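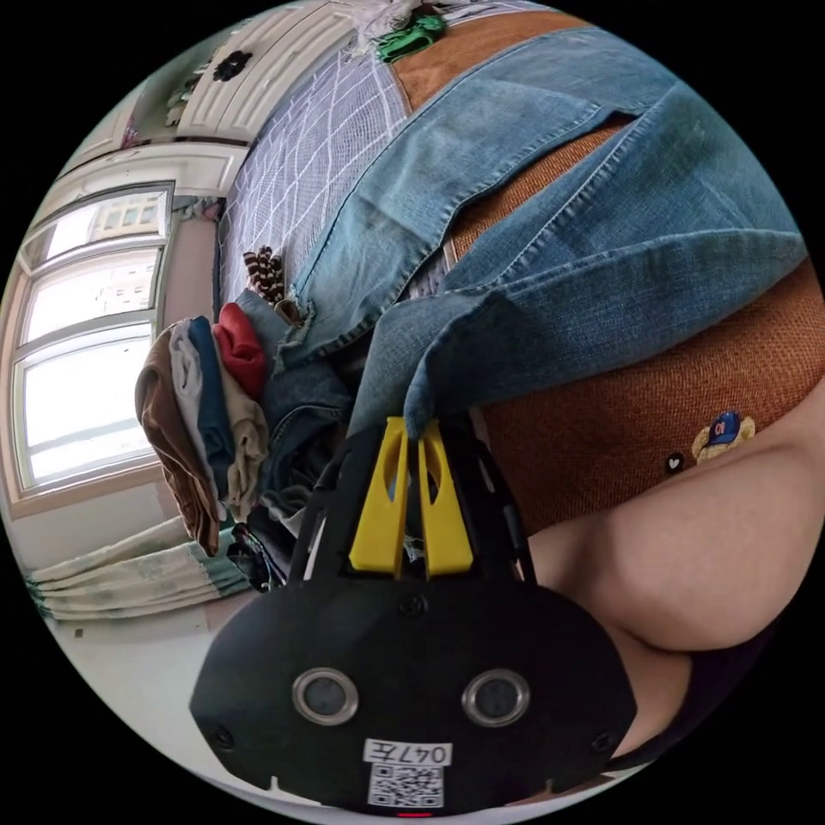 Cuaderno de taller: kit de pinza manual Flustach, segunda ronda
30 de marzo de 2018

Sigo con la evaluación del kit y cada vez me gusta más. Lo de la ronda anterior (cajas, tapas, botes) salió bien, pero la ropa es donde se ve si una pinza de mano sirve de algo, y hoy ha tocado ropa. Vaquera sobre todo, que pesa, se dobla mal y tiene costuras por todas partes. ¡Qué ganas tenía!

Unidad: la 047左, con los dedos amarillos calados. La etiqueta y el QR van en la trasera de la carcasa, a la vista de quien la lleva, y eso se agradece cuando hay varias en la mesa y hay que apuntar cuál es cuál.

Apuntes sueltos, según los fui escribiendo:

- El agarre por el borde de la tela es lo que mejor hace. Entrar de lado, con los dedos casi planos, y cerrar despacio. Si entro desde arriba cojo dos capas.
- Con el dobladillo no hay problema. Con la costura lateral depende: si cae justo en el hueco del dedo queda sujeta de maravilla, si cae en el canto se gira.
- El gatillo tiene un poco de holgura al principio del recorrido. Me acostumbré enseguida, pero lo pongo para el informe a Plirkstead.
- La muñeca se cansa al doblar mangas. Probar la empuñadura larga que viene en la bolsa aparte, todavía sin abrir.
- La sincronización con Chala, a la primera. Sesión de 1,000 segundos sin un solo corte (la anterior se paró dos veces, culpa de mi cable).

El programa Chala ha mejorado muchísimo desde la versión de julio. Ahora marca él solo el momento en que se cierran los dedos y deja una línea en el registro por cada cierre. Repasé 100 líneas a mano y solo tuve que corregir las de los agarres dobles, que tampoco yo tenía claro cómo anotar. Propongo una etiqueta propia para esos casos, «doble capa», y no mezclarlos con los fallos.

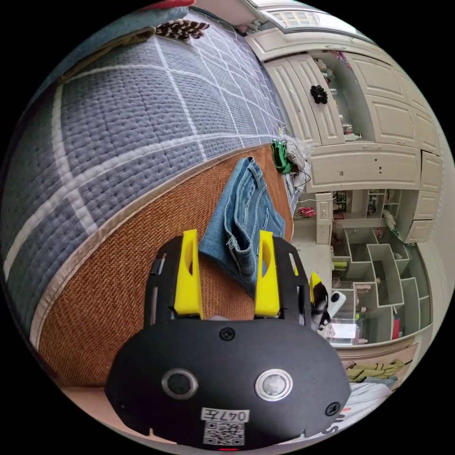
¿Hace falta recalibrar la pinza cada vez que se cambian los dedos?
Solo si se pasa a un juego de otra longitud. Con dedos del mismo modelo basta abrir y cerrar a tope tres veces con Chala en marcha y aceptar los valores que propone.

Sobre los dedos: comparé los de serie con el juego blando de Weltarier, que encaja en el mismo soporte. El de Weltarier agarra mejor el punto fino y las camisetas, se nota desde el primer intento. Con el vaquero prefiero los de serie, más rígidos, porque al tirar de una pernera doblada no ceden. Lo ideal sería pedir los dos juegos y cambiar según la tanda, el cambio son dos tornillos y un par de minutos.

Lo que no me convence: el manual. La página de mantenimiento dice que se limpie la guía cada 1,000 ciclos y el anexo dice cada 100. Para ropa me quedo con la cifra baja, la pelusa se mete en las ranuras y luego el cierre va a tirones. Pincel seco y listo.

Pendiente:
- Preguntar a Plirkstead por la holgura del gatillo y por la cifra buena de limpieza.
- Abrir la empuñadura larga y repetir las mangas.
- Tanda de calcetines con los dedos blandos.
- Añadir «doble capa» a la plantilla de Chala antes de la próxima sesión.

De momento, mi voto es que nos lo quedemos. Dejo la pinza cargando y el registro en la carpeta común, con las correcciones ya metidas.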